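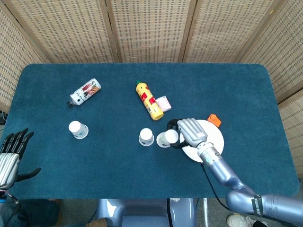

Papers > Lachance Workshop > Tabletop Handling > Section 4

4. Collecting the demonstrations

4.1 Station and objects

All demonstrations were gathered at one station, which we call Udon. It consists of a two-armed humanoid robot with multi-fingered hands, facing a table covered in teal felt. A woven folding divider stands around the back and sides of the table. The felt gives a surface with little shine, and the divider keeps the background the same from one session to the next. Figure 1 shows the right hand gripping one of three upturned paper cups during the cup and plate task. The plate is on the right of the table, partly under the forearm.

The other things on the table take no part in this task. In Figure 1 they are two plastic bottles lying on their sides, a small pale pink box and a small orange object touching the plate. We refer to these as bystander objects. They were drawn from a shared box before each block of recordings and placed by hand, without a template. An early set recorded on a bare table gave policies that reached well but knocked over anything standing near the path of the arm, and that set was dropped.

4.2 Procedure

Two operators, Jae-in Maeng and Kyung-tae Kong, drove the robot using the Tudar teleoperation software. A second person stayed near the table to reset the objects and to stop the arm if needed. The operator was told which task to perform but was given no fixed order for the cups. Each demonstration began with both hands open and ended when the operator released the last cup and drew the arm back. The left hand was recorded throughout, including in tasks that use only the right.

Cups were placed upside down in every demonstration of this task. The operators found it easier to pinch a cup near its base than to close the whole hand around it, as the paper gave way under a full grasp. We left the choice of grip to them. Both kinds of grasp appear in the data, and we did not balance them.

4.3 Selection and labelling

We recorded 2788 demonstrations over four tasks. The cup and plate task accounts for 695 of these. Geum-ok Hyun and In-ho Hwang watched every recording and marked it as kept or rejected. A recording was rejected if the camera stream dropped, if the helper's hand entered the working area, or if the operator gave up before the end. Clumsy but finished attempts were kept. Where the two reviewers disagreed, Lucian Căpraru made the decision.

Across all tasks, 301 recordings were rejected, most of them from September, when the link between the glove and the hand controller was still unreliable. Rejected recordings are stored with the rest and carry the reason for rejection.

Kept recordings were cut into segments for reach, grasp, carry and release using the Brokano labelling tool. The cuts were first proposed from finger joint readings and then corrected by eye. The hardest boundary to place was the one between reach and grasp, where the fingers often touched the cup and opened again before closing. We marked the start of the grasp at the last such contact before the cup was lifted.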